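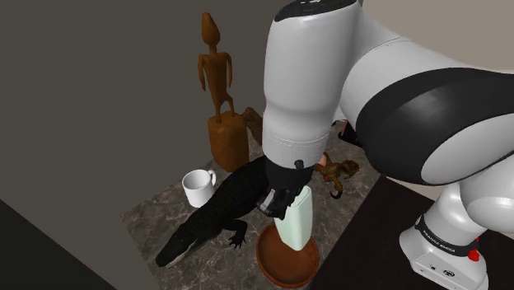
Stadavstead Walking Club | Bunkhouse Team

Tritetley Bunkhouse: safety walk-round, with my comments

Done in December, starting at 8.15 in the morning so I could catch the place before the heating had been on. Same sheet as last time, with the two extra lines on the drying room that were asked for. I've put OK, WATCH or FIX against each one and then rambled a bit underneath, sorry in advance. If you've only got a minute, search for FIX.

OUTSIDE AND ENTRANCE

1. Path from car park, lit and level: WATCH
The lamp by the gate comes on but takes its time about it. I counted the paces from the gate to the door because the new insurance form wants a distance — some 93 of mine, and I've got short legs. The third slab after the bend rocks if you stand on the left corner. Not bad enough to tape off. I'd like it bedded in again before there's ice about.

2. Front door opens fully, no key needed from inside: OK
Stiff, but it opens. I rubbed a candle stub down the edge and it's much happier.

3. Key safe: FIX
The cover has gone brittle and the hinge is hanging on by one side. It still locks. Can we get the metal sort this time?

FIRE

4. Smoke alarms, all tested by button: OK
Hall, landing, both bunk rooms, lounge. All loud. The landing one made me jump even though I was the one pressing it.

5. Heat alarm in kitchen: OK
Pressed, worked, stopped when it should. Wiped the grease off the outside while I was up the steps.

6. Escape route from the back bunk room: FIX
Somebody has been keeping a spare mattress on the back stairs again. I moved it to the loft myself, so strictly speaking it's fixed, but I'm marking it FIX because this is the third sheet in a row and moving it plainly isn't working. I think we need a proper home for it, or to get rid of it. I'd get rid of it! It smells of boots.

7. Fire blanket and extinguishers: WATCH
Pins in, gauges in the green, blanket hanging where it should. The service label on the hall extinguisher has faded so badly I couldn't read the date, so I've asked for a fresh one at the next visit.

KITCHEN

8. Worktops clean, sound, no chips or lifted edges: OK
Run your hand along the whole length when you do this one, don't just look. Marble hides crumbs wonderfully and it hides a chip just as well. Please keep vinegar and lemon off it too. We had a group who made a lovely salad dressing straight on the side and I could feel the dull patch afterwards with my fingertips.

9. Crockery and cups, no cracks, stored steady: WATCH
My grumble is stacking. Things get perched on other things, one person reaches past for the teabags and down it all comes. Nothing broken this time. Cups flat on the worktop or in the cupboard, please, and bowls nested by size. I threw out two side plates with hairline cracks and a mug with no handle that I suspect has been going round since the bunkhouse opened.

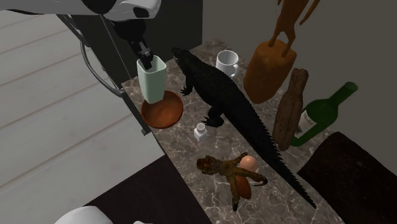 Item 9: square cup sitting partly over the rim of the brown bowl.

10. Kettle, toaster, leads and plugs: OK, one note
Leads fine, no scorch marks on the plugs. The new kettle is 2,200 watts and should not share the extension with the toaster. In fact the extension shouldn't be in the kitchen at all, so I've taken it to the lounge cupboard. If you go looking for it, that's where it is.

11. Fridge temperature: OK
Four degrees on the middle shelf. There was half an onion in there, now gone.

12. Knives: OK
All on the rack. The bread knife needs replacing, it's more of a saw these days, but it isn't a safety thing unless you count temper.
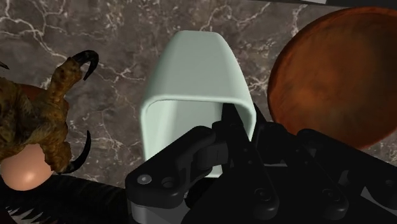
Kitchen, pale mint container on the grey marble worktop.

WATER AND HEATING

13. Hot tap at the wash basins: WATCH
Reading of 40 at the left-hand basin after a minute's run, which is comfy for hands. The right-hand one climbed a good deal higher and was still going up when I turned it off. The Trellar valve under that basin is probably due a look. I've stuck a "very hot" notice over it for now.

14. Little-used outlets flushed: OK
Ran the outside tap and the downstairs shower for five minutes each. Bring a book.

15. Boiler cupboard clear: OK
Clear, dry, and no coats in it for once. Meter read 1,461 when I looked, written here so I don't lose the scrap of paper.

DRYING ROOM (new lines)

16. Nothing hung on or over the heater: FIX
There were socks on the guard. I know, I know, it's the warmest spot. I've moved the lower rail further along and we want a sign at eye height, because the one near the floor is behind the boots.

17. Floor mat lies flat: OK
Yes, now that I've trimmed the corner.

LOUNGE AND STAIRS

18. Rugs: WATCH
The big red one we all call the Esfahani (it isn't, it came from a house clearance) creeps towards the door over a weekend and ends up with a ruck just where you step in. Needs a grippy underlay. I measured up and will price it.

19. Handrail, full length, no movement: OK
Leaned on it with my whole weight at top, middle and bottom.

20. First aid box: FIX
Out of large plasters and the tape has gone to a solid lump. Tweezers missing. I've got plasters at home and will drop some in, but the box wants a proper restock before the spring bookings start.

Left the heating on low and locked up at 11.40. Next sheet is in the folder behind the door, and the pen is on a string now, so please leave it on the string.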